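労働と自動化 第7回 講義ノート
「片づけ」を機械に渡すとき、誰の仕事が変わるのか

前回の続き。コメントシートで「自動化で楽になるならよいのでは」という意見が多かったので、今回は「楽になる」の主語を確かめるところから始める。

事例は宿泊施設の清掃を請け負うNeltar社。客室の小物整理に双腕の把持装置を入れる計画があり、その準備として、従業員が手持ちのグリッパーで物をつかむ作業を記録している。装置の調整はJultnessという別会社が担当する。会社の説明資料には「負担軽減」という語が何度も出てくるが、誰の、どの負担かは書かれていない。
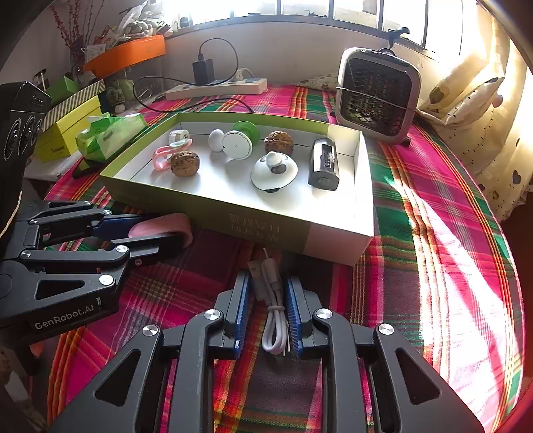
自動化の議論では、作業はたいてい「つかむ」「置く」という動詞に分解される。賃金表も工程表も、この分解に沿って書き直されていく。しかし現場の整理作業で時間を食うのは、動詞よりも目的語の方である。ふたの開いた白い箱にクルミと糸巻きと鍋ぶたのつまみ付きのものが同居し、手前のベッドカバーの上には巻いたUSBケーブルがある。ケーブルは箱に入れるのか、電源タップのそばに置くのか。つかみ方をいくら記録しても、この判断の根拠は記録に残りにくい。ところが判断は従来の職務記述書にも載っていなかったので、会社の側からは、初めから存在しなかった労働に見える。

配布資料2に載せたEglė Petrauskasの聞き取りを読んでおくこと。清掃の班長で、4月から記録作業に回った人である。以下、抜粋。

「前は部屋を見て、順番を自分で決めていました。今は決められた手順でつかみます。腕は前より疲れます。手で取れば一度で済むものを、道具で取るからです。」

彼女の班では、1日のうち75分が記録作業にあてられている。清掃の持ち分は減っていない。導入前の準備段階で仕事が増えるという点は、効率化の試算にまず出てこない。

論点を3つ挙げておく。

1 技能の帰属
記録された動作は誰のものか。Neltar社の同意書には、記録の利用範囲について「業務改善のため」としかない。他社への提供が含まれるかどうか、条文からは読み取れない。

2 残る仕事の質
装置が扱えない物だけが人に回ってくる場合、仕事の総量が減っても密度は上がる。比較例として第3回で扱ったJõgi倉庫の仕分け工程を思い出すこと。

3 失敗の責任
客の私物を落としたとき、始末書を書くのは誰か。Irkerの契約書ひな型では「現場責任者」となっている。機械を選んだ人の名前は出てこない。

私自身は、この事例を成功とも失敗とも呼ぶつもりはない。ただ、「単純作業から解放される」という言い方には根拠の提示を求めたい。何が単純かを決めたのは、多くの場合その作業をしていない人である。

次回までの課題
自分のアルバイト先か家庭での作業をひとつ選び、手順書に書ける部分と書けない部分に分けてくること。A4で2枚以内。書けない部分について、現在それに賃金が払われているかどうかも記すこと。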